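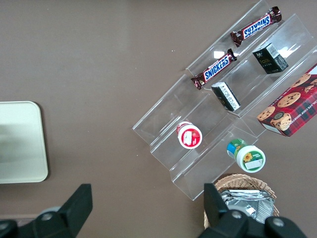 The kiosk at Gusville station will stay open until 10 pm from June, after the town council agreed a new lease with its operator, Stestine. The kiosk has closed at 7 pm for the past two years, and passengers on the later trains have complained that there is nowhere on the platform side to buy anything to eat. Snacks will be sold at the counter as they are now, with chocolate bars such as Snickers set out in a clear stepped rack, and hot drinks will be served until half an hour before closing.

The council received 918 replies to its survey on station services over the winter. Maxine Tipoki, who manages the Gusville site for Stestine, said two part-time staff would be taken on for the evening shift. "Most of the people who wrote in were coming home from work or from the hospital," she said. "They wanted a sandwich and somewhere to sit."

Rent on the unit will rise by 150 a month under the lease. Councillor Cillian Moriarty voted against the terms and said the waiting room roof should have been repaired first. That work is now due in the autumn. 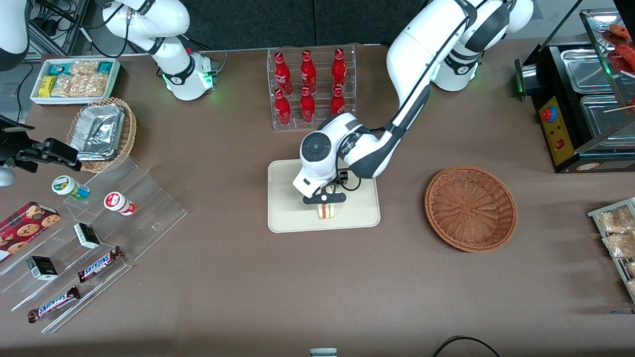

Will prices go up in the evening?
Prices will be the same all day, and railcard holders will keep their discount on hot drinks.

The number 66 bus, which stops outside the station, is not affected. Its last departure for Acuña remains at 10.20 pm. Anyone interested in the evening jobs can ask at the kiosk for a form.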